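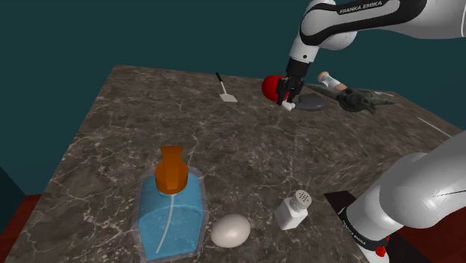

January 2022

The elevator in our building got stuck again last night, this time with Endang Nair from the fourth floor inside it. She was in there for 284 minutes. I know the number because she wrote it on the notice in the lobby.

I heard the alarm bell a little after dinner and went down with Rory Urquhart. The car had stopped between two and three. We could talk to her through the doors but we couldn't open them, and the sign says not to try. The service company said someone would be there within the hour. Then they said the tech was at another job across town. Rory called the fire department after that.

The crew had her out quickly once they got the power shut off in the machine room. She was fine, just cold and annoyed. One of the firefighters told us to call them first next time and the company second.

This is the third breakdown since we moved in. The last repair cost each unit $650 and we were told it would take care of the problem. I've asked Hayley Goodall at the management office for the inspection report. She says February. I'm on six, so for now I'm taking the stairs.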